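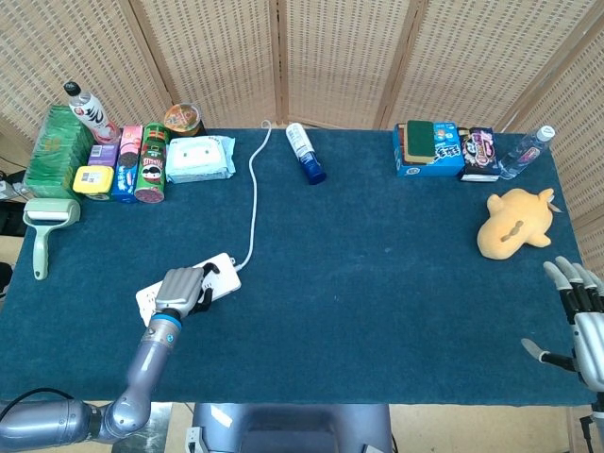

Tidying is still the chore I'd hold back from any list of what machines can do at home. Picking up a known object from a known spot is close to solved. Putting away a mixed lot is harder. A Pringles can on its side will roll, a plush toy squashes, and a power strip under the fingers has a cord that goes wherever it likes. Each wants a different grip, and someone has to decide where it lives.

On 24 April 2026 Henrique Peixoto wrote:
> We ran 400 put-away attempts at Modcombe in February and
> 435 more since. Boxes are fine. I'd say household chores
> are two years off, tops.

I'd want the numbers for everything except boxes before I agreed to two years. Were the soft items in the 435, or only rigid ones? And how many times did a person step in?

For what it's worth, our shop-floor trial at Furnance sorts one colour of bin with 6 part types, and we still keep an operator beside it all shift.

Cheers,
Moira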